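Two Cups and a Pile of Cans
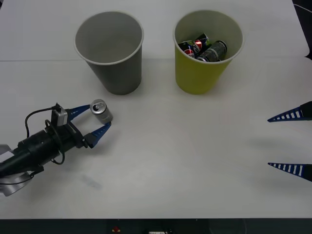
Pepsi cans crowded into a yellow paper cup, with the gray one still free.

Give me a table, a couple of paper cups and more cans than seem sensible, and I'm happy for an entire evening. Can packing has been the standing entertainment at the Girklow summer supper for 8 years now, and I still get a little thrill when the first cup comes out of the bag!

The rules fit on a napkin. You get two cups in different colors, a heap of cans and 2 minutes. Everything has to end up in a cup, and both cups have to stay standing. At Brorkance, a short drive up the road, they play with nearly 50 cups on one long table and keep score on a chalkboard, but I love the small version best, the one where you can see every mistake coming.

Color matters more than you'd think. A mustard yellow cup with a white rim is cheerful from clear across the room, and a plain gray one next to it gives your eyes a rest. Some tables treat the colors as teams. Ours uses yellow first and gray second, and arguments about that order have run well past dessert.

Then there's the packing itself. Three cans in one paper cup is a lovely, awkward fit – they lean on each other, tilt toward the wall and poke up over the rim like umbrellas in a stand. Set the first one at a slant and leave the middle open. A can dropped in dead straight looks tidy for a moment and then hogs all the room. Mixed labels are half the fun, too: that red, white and blue globe beside something dark and patterned makes a better cupful than a matching set.

A pale, smooth tabletop helps, as anything with a busy pattern makes it hard to judge the gaps. Takagi, the little kitchen shop on our main street, sells paper cups in sleeves of 16, and the gray ones always go first. I buy mine in June, well ahead of supper.

Next year we're trying the game outdoors at Brurum, on the big porch – wind and all. I've already started saving cans.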